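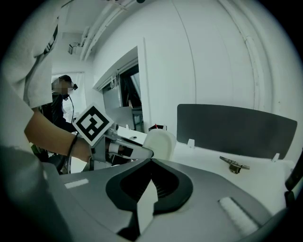
Plain Letters: What We Changed at Folley Water
Speaker notes, afternoon session, Lorna Macaraeg

Opening (keep it short)

Say who I am. Billing correspondence at Folley Water, before that the front counter. I am not a trained writer. Most of what I know about bad letters comes from standing at the counter while people read ours back to me.

Ask for hands: who has a letter in their system that starts with "Please be advised"? Wait. Leave mine up too.

Where we started

We had 22 standard letters. The oldest one still mentioned a payment window that closed before I was hired. Edgardo Tiongson pulled a month of outgoing mail for us, December, and it came to 1596 letters. Of those, 528 led to a phone call within ten days. The caller usually had the letter in hand and wanted to know what it said.

Pause here. Repeat the 528.

Read the old shutoff notice aloud, first paragraph only. It's one sentence. Don't rush it, people need to hear how long it goes. The amount owed is in the second paragraph and the date is on the back.

What we did first

Listened to calls. Mahnaz Kazemi and I sat with headsets for two afternoons and wrote down the first question each caller asked. We did not write down the answer. The first questions were nearly always one of these:

How much do I owe?
When is it due?
Is my water going to be turned off?
Who do I talk to?

Those four went to the top of every letter, in that order. If a letter didn't need one of them, we dropped that line and kept the rest in order. 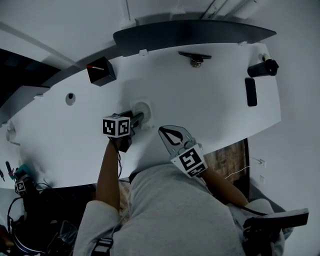
Next, the word list. Handout, page two. "Remit" became "pay." "Disconnection of service" became "we will turn off your water." We had a long argument about that last one. Chi-keung Lu in legal thought it sounded like a threat. My view was that the old one was a threat too, only harder to read. We settled on "we may turn off your water on" and then the date. Legal signed off in about a week, which surprised me.

Mention the things we kept: the account number box, the rights paragraph (required wording, can't touch it) and the return slip. Someone always asks about required wording. Answer: put it lower down, give it its own heading, leave the words alone.

Testing

We took drafts to the Espiritu branch library and asked people at the front tables if they would read one. Ten minutes each, coffee card for their time. We asked them to tell us what they would do next - not whether they liked it. People are polite about letters. They'll say it's fine and then call the wrong number.

Jericho Evangelista's tip, worth passing on: hand it over folded, the way it comes out of the envelope. Three readers never opened the bottom fold. We moved the phone number up the same day.
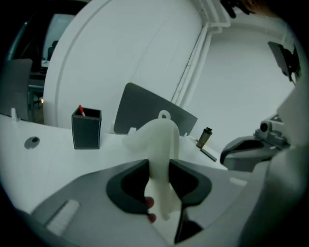
What went wrong

Be straight about this part. The payment plan letter got worse. We cut it so hard that it left out what happens if you miss a payment. Calls on that one went up and we had to put a paragraph back.

Translation was late. We finished the English and then sent it out, so the translated letters ran behind by two months. Do them side by side if you can.

The mail vendor, Gornis, charges for template changes. Batch them. We didn't.

If time is short, skip the Gornis part and go to questions.

Likely questions

Software? We used Ukenik for the templates because we already had it. A word processor would do.

Bills as well as letters? Not yet. The bill layout belongs to finance.

Can we have the templates? Yes, sign the sheet by the door. I'll send the new set and the old shutoff notice, so you can compare them.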